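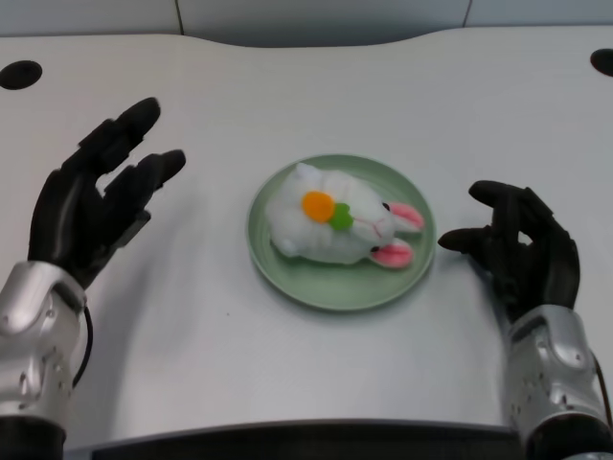

I finally got over to the Rinerau workshop to see what the Bendar folks have been up to, and I came home with sore arms and a big grin. They've started teaching their two-handed robot by remote control, and visitors get to have a go!

You put on a pair of gloves, the robot's black fingers copy yours, and every try gets saved so it can learn the job later. My job was a plush bunny on a pale green plate (it has a little felt carrot on its back, and I want one). You bring the hands in from both sides, get hold of the bunny, lift it and set it down on the table. Sounds like nothing, right? Well, the hands lag a tiny bit behind your own, and I kept closing my fingers too early. I needed 12 tries before I got one the crew wanted to keep.

They have 2,043 saved tries so far, over several small table jobs, and they'd like 200 more of the bunny before they move on to cups. The woman running my session told me slow and boring is what they want, so if you're a fidgeter like me, take a breath first.

Sessions are free and run through August, and you sign up at the Ferkura desk by the front door. Wear short sleeves, the gloves go up pretty high.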